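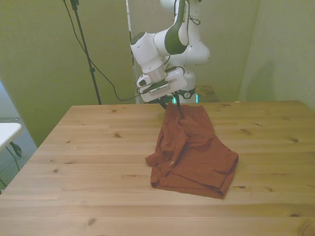
Free food promotions: who pays for the muffin?
Speaker notes, Corkomside small restaurant owners' meetup

Start with the Flundow flyer. Read it out loud, slowly. "Free breakfast sandwich, all week, 7 to 9." Ask who in the room has run something like it. Wait for hands. Then ask who knows what it cost them. Fewer hands, I'd bet.

My position up front: I'm not against giveaways. I'm against giving things away and calling it marketing when you never looked at the numbers afterward.

Mercado, the bakery cafe in Funesdale. Opened its second shop in January and gave away a muffin with every visit for 4 mornings. Owner is Aoi Mizuno, who let me use her figures (thank her, she's by the window if she made it).

– Muffins handed out: 2,185
– People who signed up for the stamp card: 94
– Stamp cards that came back full by spring: she stopped counting at a handful

Pause here. Someone will say "but the line was out the door." Yes. A line is people waiting for a free muffin. Her regulars from the first shop saw the line and kept walking, and a couple of them told her so.

What did she pay? Flour and butter were the cheap part. Two extra staff on the early shift, napkins, bags, and one oven doing nothing but muffins, so no bread on the shelf until lunch. She put bread sales down by around 50 percent those mornings. I haven't seen that last figure in writing, so say it's her estimate.

Ultan Brennan will disagree with me during questions. He ran free soup at his place and swears it built his lunch trade. Let him talk. Then ask what else changed that month. (New bus stop across the street. New menu. He cut his prices too.) Maybe it was the soup. I don't see how he'd know.

Things to ask before you print a flyer:
– Can the kitchen make the free item and the normal menu at the same time?
– Would you be happy selling this item at full price the next week?
– What will you count, and who is going to count it?

Aoi's second try: half-price coffee after 2 pm, no flyer, just a sign on the counter. Slower and pretty dull. She's still running it, and the bread is back on the shelf in the morning.

If time is short, skip the soup and go straight to questions. Leave the flyer up on the screen.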